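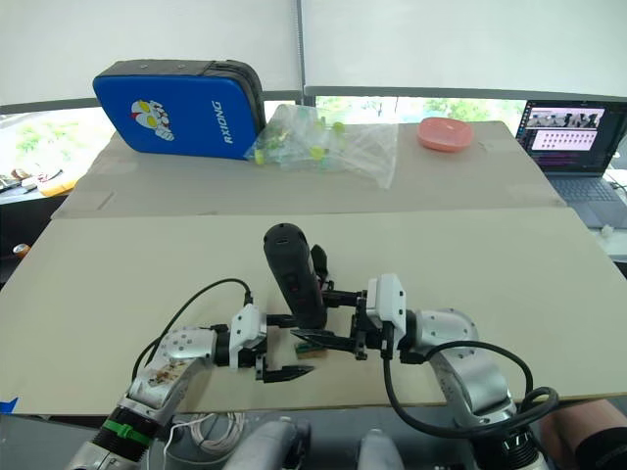 Household Repair and Maintenance
Unit 4: Fasteners and Hand-Held Drivers
Dirbridge Adult Education Program, January term

Purpose of the unit

Students will learn to select a screw for a given material, prepare the hole, and drive the screw without damage to the head or the surface. The unit is required for all students who intend to enter the furniture assembly section.

Reading before class

Students should read pages 175 to 191 of the course reader. The table of screw gauges on the final page will be used throughout the session and should be brought to class.

Screws and materials

Wood screws have a coarse thread and a tapered point. Machine screws have a fine, even thread and require a nut or a threaded hole. Sheet metal screws are threaded along the full shank. A screw that joins two boards should pass freely through the upper board and grip only the lower one. If the thread grips both, a gap may remain between them.

Pilot holes

In softwood, a pilot hole is advisable near the end of a board. In hardwood, it is required at every position. The hole should match the core of the screw, excluding the thread. Brass screws are softer than steel; a steel screw of the same size should be driven first and then withdrawn.

Cordless drivers

A cordless driver saves effort on repeated work. The bit must fill the recess of the screw head. The driver is held in line with the screw, with steady pressure, and the last turn is completed by hand in soft or thin material.
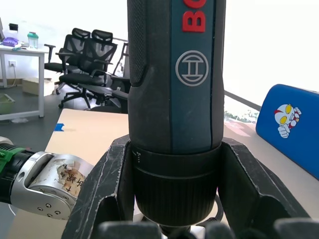

Written assignment

Each student will submit a report of 400 words on one repair completed at home. The report must state the material, the type and length of screw, and the size of the pilot hole. Reports are to be left at the Nostora building office.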